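Why I'm not buying the planner

December 26, 2023

Every year in the dead week after Christmas I get the same email from my sister-in-law Keerthana with a link to a planner. This year it's the Bremgate. It has a ribbon, a pocket in the back for receipts, and a page at the front where you write down your "word." It comes with a video course. I watched the first part of the course so I could complain about it fairly.

The pitch goes like this. You have goals, you don't reach them, and the reason is that you never wrote them down properly. Write them down properly, in the boxes provided, and you will. A man in a nice sweater tells you that people who write down their goals are far more likely to achieve them. He says it's from a study. I went looking for the study and found a lot of other men in sweaters mentioning it.

I'm willing to believe writing things down helps a bit. I write a grocery list and come home with onions. But the onions are at the store, and I was going to the store anyway. "Become a person who runs" is a different sort of item and I don't see what the paper is supposed to do about it.

I should admit I have form here. I have owned 6 planners in my adult life and the longest any of them lasted was until the middle of February. After that they're blank, apart from one that has a dentist's phone number in it. I've also had the Fokent app, which sent me 100 reminders to drink water before I worked out how to turn it off. I was drinking water the whole time.
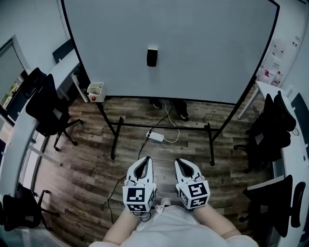
What bugs me most is the way the failure gets handed back to you. If the planner works, the planner gets the credit and you get asked for a review. If it doesn't, you weren't consistent, and there's a chapter on consistency. I can't think of many other things we buy on those terms. When my toaster quit I didn't get a worksheet.

My old boss, Bogumił Makowska, ran a shipping office for years off the backs of envelopes. He'd cross things off, and when the envelope was full he'd copy the leftovers onto a new one, and if he was sick of copying something he dropped it. I asked him once what happened to the stuff he dropped. He said mostly nothing, and once a fine.

Keerthana will say she has used hers for two years and it changed her life. Maybe so. She was also the most organized person I knew before she bought it, and I suspect the people who fill these things in are the ones who'd have been fine with a napkin. I'd love to see somebody test that, on people like me, and with whoever sells the planner kept well out of it.

Anyway, I've got a legal pad with some things on it. Gutters. Call the bank. Return Sreekumar's ladder before he asks again.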